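[jedau-workshop] Re: Cunder arm, drawer job, where are we?

Konrad asked for news and something to look at. The news is long, and the something to look at is mostly wood.
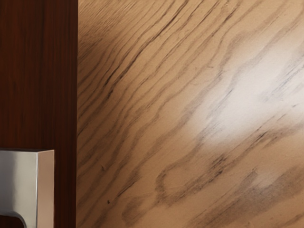

1. Konrad's message, for those who skipped it

Konrad Nägeli wrote:
> Hello all,
>
> I was in the Jedau workshop last night and the Cunder arm was under
> its sheet again, with a note saying "do not plug in, elbow". The note
> is in Notburga's handwriting but she says she only wrote it out neatly
> from an earlier note. I would like to know:
>
> - whether the arm is meant to open a drawer by November, as we told
> everybody at the summer open evening
> - whether it has yet opened a drawer
> - why we are spending bench evenings looking at a screen, when there
> is a perfectly good chest of drawers standing next to the arm
> - who has the 5 mm hex key
>
> I am not complaining. I put in for the new power supply and would like
> to see it supply some power.
>
> Konrad

In order, then: yes, no, see below, and it's in the elbow. I mean inside it. It went in when Benedikt had the cover off and it has so far declined to come out.

2. Why we are looking at a screen

When we last let the real arm have a go at the real drawer, it took hold of the front edge and pulled the whole chest forward until it met the lathe stand. The control program logged this as a success, as the handle had moved by the required distance in the required direction. I have read the line of code responsible and it is one of mine.

So for the moment the arm lives in Sallov, where the furniture can be dragged about as much as it likes and nobody has to sweep up. Selina built the room. She did the dark reddish-brown panel and the lighter wood beside it, and the squared metal handle is hers as well. I think the handle came out rather handsome. It has a proper bright line down the corner, and the side facing the pale wood has picked up the colour of it. Our own chest is painted the green of a hospital corridor and has a knob missing, so the simulated arm is being brought up in considerably better circumstances than it can expect later on.

Theresia has pointed out that if we train the thing on mahogany we shall have an arm that refuses to touch anything cheaper. She was joking when she said it, but it led to most of section 3.

3. The shine

The program that looks for handles does it in a fairly simple-minded way. It hunts for a patch that is brighter than its surroundings and not too colourful, and then checks whether the patch has a straight side. On the green chest this worked, in the sense that the only bright colourless thing on the green chest was a handle.

On Selina's wood there is a big white glare off the varnish, over on the right. It is much brighter than the handle. The arm went for the glare. It went for the glare with what I can only call conviction, 62 times in an overnight run, closing its fingers on bare wood each time and then pulling back with nothing in them. I had set it to try again after a failure, and I had not set it to try anything different.

Selina offered to turn the gloss down. I was in favour. Benedikt was against, on the grounds that the workshop has a strip light and a window and that real varnish is under no obligation to be matt. He is right, which has been noted and will not be mentioned again.

What we have done instead:

The straight side test now comes first, and has to find a straight side of a decent length. The glare is soft all the way round, so it fails at once.

The lamp in the simulator moves a bit between tries. A handle stays where it is when the lamp moves. A reflection wanders off. The program compares the two views and throws out whatever wandered. In the workshop I propose to do this with the bench lamp on a servo, and Notburga says there is a spare servo in the tin marked "not spare".

The grain gave some trouble too. There are long dark lines running across the pale wood, one of them nearly black for part of its length, and the straight side test was quite taken with that one for an evening. They bend, though, so asking for a straighter line got rid of them. I have kept the old setting in the file, commented out, in case anyone ever wants an arm that opens knots.

4. Half a handle

There is one awkward matter left on the software side. As the arm comes in close, the handle slides off into the corner of what it can see, and it ends up with a view made up very largely of tabletop-grade timber and one end of a piece of metal. At that point the program loses its nerve and backs off to have another look from further away. It then comes in again by the same path and loses its nerve in the same place. I watched this for longer than I'd like to admit, partly because I know people like that.

I see two ways out. One is to have it remember where the handle was on the last good look and carry on from memory for the last 60 mm. The other is to steer so that the handle stays in view, which is better manners but means the wrist has to turn further than the Shih servo will go before it starts its noise. (For new list members: there is a noise. You will know it.)

I prefer memory. It is a dozen lines or so and I can test it without touching any hardware. Benedikt prefers turning the wrist, and has started drawing a bracket. If anyone has an opinion that does not require a bracket I would be glad to hear it.

5. The elbow

Since Konrad asks. The elbow joint has play in it. With the arm straight out you can lift the hand by 10 mm before anything further up notices. That was so before the hex key went in, so please let us not blame the hex key for everything. The bearing seat is printed, and it was printed on the day the heater was off and the door was open, and it has gone slightly oval. Theresia has offered to turn us one in aluminium if somebody gives her a drawing with measurements on it. What she has had from us up to now is a drawing with adjectives on it.

Benedikt, could you do that before the bracket?

Until then the note stays on the sheet. If you do plug it in to see what happens, what happens is that the elbow drops and the fingers hit the vice. We have now seen it and don't need any more data.

6. November

The open evening promise was, as I remember it, that the arm would "open a drawer". I have been through the leaflet and it doesn't say whose, or how far, or that the drawer should have been fully closed to begin with. I offer this for reassurance only. My own plan is:

First get the simulated arm to open Selina's drawer from a fair spread of starting positions, with the lamp moving. It manages it from directly in front at the moment, provided the approach is slow and I don't talk to it.

Then put the new bearing seat in, recover the hex key and find the zero position of every joint again. That last part is a whole evening and wants two people, one to hold the arm and one to read out numbers. Selina has said yes to holding. I would like the numbers to be read out by someone who won't do voices.

Then screw the chest to the wall. I cannot stress this enough. Konrad, you have the long screws, and I believe this is a job you would enjoy.

Only after that do we let it near the actual green chest, with somebody's hand on the stop button and the top of the lathe stand cleared of mugs.

7. Bits and pieces

The room and the handle are in the shared folder under "drawer_nice". Please don't save over it. Save your own as "drawer_" and your name. There is already a "drawer_nice_2" in there with no drawer in it at all and I would like to know whose that is.

If you run Sallov on the workshop machine, close it when you leave. It was still going when I came in, and the arm had been politely pulling at an open drawer for as long as the log goes back.

The power supply is very good, Konrad. It is running the kettle corner lights while the arm is out of action, and they have never been steadier.

Replies to the list please, not to me alone, or I end up having to quote everybody.

Notburga Fankhauser says to add that the tin marked "not spare" is to be put back on its shelf afterwards.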